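Geveo and Drerisus Agree Merger of Household Appliance Service Networks

Combined business to operate under the Geveo name; existing warranties and service plans to be honored in full

Geveo, the appliance repair and maintenance company, and Drerisus, the regional parts distributor, have signed a definitive agreement to merge their service operations. The agreement was approved by the boards of both companies and remains subject to customary closing conditions, including the consent of certain lenders and landlords. Financial terms were not disclosed.

Under the agreement, Drerisus will contribute its parts warehouses, its trade counter business and its cold appliance workshop in Jaltalel. Geveo will contribute its field service division, its customer call center and its plans business, which covers refrigerators, freezers, dishwashers and laundry machines in owner-occupied and rented homes. The combined company will employ 115 field technicians and will be run from Geveo's present head office in McKinnon.

The two companies have worked together under a supply contract for several years. Drerisus currently provides the greater part of the door seals, thermostats, compressors and control boards fitted by Geveo technicians. Orders placed under that contract pass through separate stock systems, and a technician who needs a part on a second visit must at present request it through the call center. After closing, technicians will be able to reserve parts directly from warehouse stock while still at the customer's home.
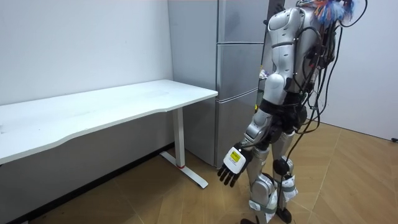

Customers consulted before the signing were asked what they most wanted from the change, and one wrote that she did not mind whose name was on the van so long as she was given a two-hour arrival window and did not have to explain the fault again to a second person. Similar points were raised by landlords and by managers of small apartment buildings, several of whom asked for a single invoice covering both labor and parts. The combined company will issue single invoices from the first billing cycle after closing.

Existing Geveo service plans will continue on their current terms until their renewal dates. Plan numbers will not change. Warranties on parts sold by Drerisus, whether through the trade counter or by mail order, will be honored by the combined company for the full period stated on the original receipt. Customers do not need to take any action and should continue to use the telephone numbers printed on their plan documents.

Independent repair shops will keep access to the trade counters in Jaltalel and McKinnon. Trade account holders will receive a letter setting out revised ordering hours and the new returns procedure for unused electrical parts. Credit limits on trade accounts will be carried over. The minimum order for free delivery to trade addresses will be set at $50 – the figure now used by Drerisus – and the separate handling fee charged on refrigerant orders will be withdrawn.

The companies expect the merger to reduce the number of repeat visits caused by missing parts, in particular on older refrigerators and freezers, where seals and shelves are often specific to a single model year. To support this work, the combined company will keep a dedicated stock of parts for discontinued cold appliances at the Jaltalel warehouse. A catalog of that stock will be made available to trade customers and, at a later stage, to the public. 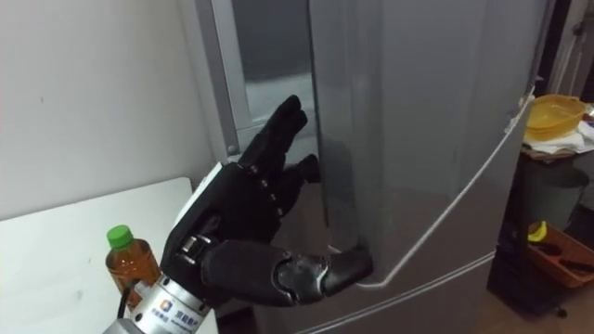 MCKINNON – 26/10/2022

Geveo today also confirmed the timetable for bringing the two businesses together. Parts ordering will move to a shared system first, followed by technician scheduling and then customer billing. The call center will continue to operate from McKinnon throughout. Drerisus trade staff will remain at their present locations, and the Drerisus name will be kept on the trade counters during the changeover.

No field service positions will be lost as a result of the merger. A small number of administrative roles are duplicated between the two head offices, and the companies have begun discussions with the employees concerned. Wherever possible, those employees will be offered posts in scheduling, stock control or customer support. Training on the shared ordering system, first tested in August with a group of Geveo technicians, will be given to all field and counter staff before the system comes into general use.

The combined company intends to maintain the Drerisus collection service for old appliances – available to plan customers at no added charge – and to extend it to all addresses within 100 miles of McKinnon.

About Geveo

Geveo provides repair, maintenance and service plans for household appliances. Its customers include homeowners, tenants, landlords and property managers.

About Drerisus

Drerisus distributes replacement parts for kitchen and laundry appliances to repair companies, independent shops and the public. It operates warehouses and trade counters in Jaltalel and McKinnon.

Forward-looking statements

This release contains statements about future events, including the expected closing of the merger and the planned combination of systems. Such statements are based on the present expectations of the two companies and are subject to risks that may cause results to differ. Neither company undertakes to update them except as required by law.

Media inquiries should be directed to the Geveo press office in McKinnon.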